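4.2 Comparing the two hands on mixed packaging

Right, so this is the part of the study I was most looking forward to, and also the part that gave us the most trouble. By this stage Guilan Pan and I had the Dumavon hand (long fingers, an opposing thumb, position control at every joint) behaving nicely on the rigid test blocks, and the Ralley two-jaw gripper had been behaving nicely on them since the first morning. On blocks you can hardly tell them apart. Both picked everything we gave them, and the only real difference was that the Ralley did it faster and with much less fuss from me at the keyboard.

Blocks aren't groceries, though. What we wanted was a table that looked a bit like the bottom of somebody's shopping bag, with boxes, pouches, bottles and cans lying wherever they happened to land, some of them leaning on each other. We bought the lot in one trip and kept the contents inside, as I've always been suspicious of results with empty cartons. An empty carton is far kinder to a gripper than a full one in some ways (it's light) and much crueller in others (the sides cave in), and I didn't want to argue about which effect we were seeing.

The arm, mounting plate and controller stayed the same for both hands. Swapping took us most of an hour the first time and got quicker from there. We ran 2000 grasp attempts in total, 1000 per hand, with the order of the objects shuffled by the script and the layout put back together by one of us between blocks. I did the mornings and Guilan did the afternoons, and yes, we did check whether that mattered (see 4.4; it didn't, much).

The surface deserves a word. We started on a bare laminate bench and everything skated. Cans rolled off, the lighter cartons slid away from the fingertips before they closed, and the whole exercise turned into a study of benchtops. Carpet fixed that straight away. It also let us bring a fingertip down to touch without the force limit tripping, which meant the Dumavon thumb could slide in under the edge of a box. The Ralley jaws are blunt at the ends and got less out of it, although they did stop scuffing.
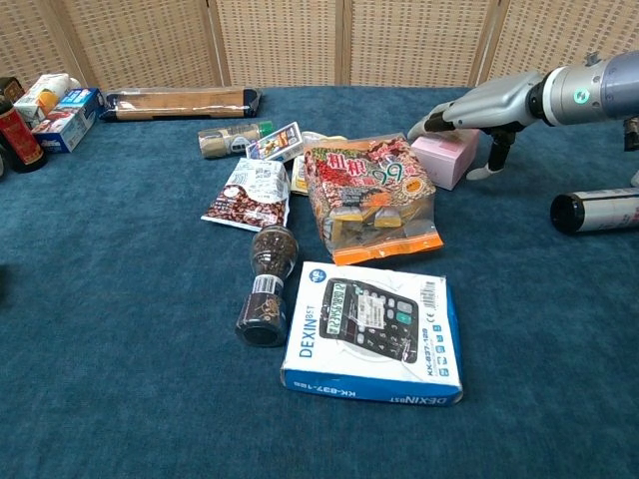
Figure 6. Mixed packaging layout with the hand at a small pink carton. Other items include a coffee bean pouch, a bag of individually wrapped sweets or pastries, a pepper grinder and a boxed calculator.

Small cartons were where I expected the two-jaw gripper to win easily, and it did when the carton was square to it. Give it two parallel faces and a clear approach and it hardly missed. Turn the same carton on an angle beside something taller and the trouble begins, because the jaws need room on both sides and the planner would rather give up than nudge a neighbour. The Dumavon hand can come in with the finger over the top and the thumb low on the near side, so it needs a gap on one side only. It's an ugly grasp to watch, all elbows, but it holds.

Soft packs went the other way to what I'd written in the proposal. I had assumed the long fingers would wrap a bag of sweets beautifully. What they did, over and over, was press into the slack part of the plastic and push the contents along to the far end, so that the hand closed on a fistful of nothing much and the weight swung about underneath. The Ralley simply pinched the top seam and lifted. It looked crude and it worked! We ended up writing a seam-pinch routine for the Dumavon hand as well (finger and thumb only, everything else folded back), and that closed most of the gap. I'd recommend anyone with a similar hand start there.

Cylinders lying on their sides were the most even contest. Bottles with a cap noticeably narrower than the body tempted the grasp planner into going for the cap end, and both hands then had the bottle tip out of the grip on the way up. Beathag Urquhart, who looked after the planner for us, added a penalty for grasps far from the estimated centre of mass and that cleared up the worst of it. The pepper grinder kept misbehaving even so. We think the planner was reading the clear upper part badly in the depth image, so it believed the grinder was shorter than it is and placed its centre in the wrong spot. Clear plastic is a known nuisance with the Dramivus depth camera and I don't have a tidy fix to offer. Smearing the thing with chalk spray would have helped, but then it's hardly a grinder off the shelf any more.

The flat boxes lying face down or face up were plain hard for both. Neither hand opens wide enough to span the broad face of the larger ones, so you're left with the short edges, and with those sitting on carpet there isn't much to get hold of. The thumb trick worked on some of them. For the Ralley we let the arm drag the box to the edge of the table and grip the overhang, counted separately in the results so that nobody thinks we're sneaking them in.

A few notes on controllers before moving on. We used the stock Morrison controller for all of the counted attempts. I did try my own force-blended version for a week in June, and it felt smoother on the soft packs, but we'd already started logging by then and I wasn't going to change horses. Those attempts are left out. The complete log, with warm-ups, aborted approaches and the June side trip, comes to 3928 entries, and the filtering script is supplied with it so you can disagree with what we threw away.

One thing I'd do differently is the approach speed. We set it for the slower hand and kept it for both, to be fair, and I now think that was fair in the wrong direction. The Ralley could have gone a good deal quicker on the rigid items without losing any, and the timing comparison in 4.3 undersells it. Please read that table with this in mind.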